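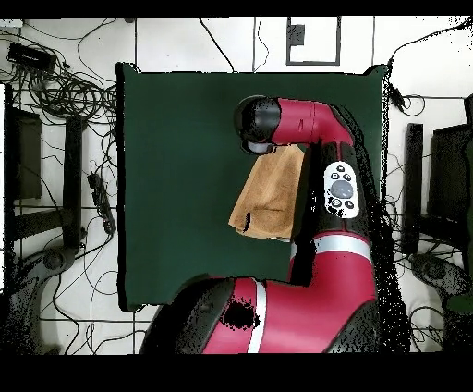 チケット 738
件名:作業台を拭いた後に残る筋について
起票:樋口 凛
担当:中島 哲也
状態:対応中 → 保留 → 解決

[樋口]
濃い緑の天板の作業台です。布で拭くと、乾いてから白っぽい筋が残ります。拭く前のほうがきれいに見えるので、掃除当番の士気に関わります。

[中島]
洗剤は何をお使いですか。量も教えてください。

[樋口]
Bretentの台所用です。量は「ひと回し」と当番表に書いてあります。誰の手首を基準にしたひと回しかは、書いてありません。

[中島]
水300mlに対して2mlまでにしてください。それと布は薄茶色のものですか。前回の洗濯で柔軟剤を入れていませんか。柔軟剤が残った布で艶のない天板を拭くと、ほぼ確実に筋になります。

[樋口]
Meliniaさんではなく、Melinaさんに確認しました(宛名を間違えて一度戻ってきました)。柔軟剤、入れていました。「ふんわりさせたかった」とのことです。雑巾がふんわりして喜ぶのは雑巾だけだと思います。

[中島]
お湯だけで二度すすいで、陰干ししてから再度お試しください。拭くときは布を四つ折りにして、奥から手前へ一方向で。丸めたまま円を描くと、円い筋になります。

[樋口]
やりました。筋は消えましたが、左側の縁だけくすみが残っています。マブリさんは「味だ」と言っています。

[中島]
味ではなく、洗剤の残りです。固く絞った布で縁に沿って水拭きし、すぐ乾拭きしてください。なお、床のケーブルも拭き掃除の前に寄せておくことをおすすめします。白いタイルの目地を拭こうとした方から、別チケット(73)が出ています。

[樋口]
73を出したのは私です。まだ未対応のようですが。

[中島]
失礼しました。順番にやっています。

[樋口]
縁も取れました。当番表の「ひと回し」は「2ml」に直しました。計量スプーンがないので、現在購入申請中です。申請が通るまでは水拭きだけにします。

[中島]
確認しました。本件はクローズします。再発した場合は、まず柔軟剤の有無をご確認のうえ、このチケットに追記してください。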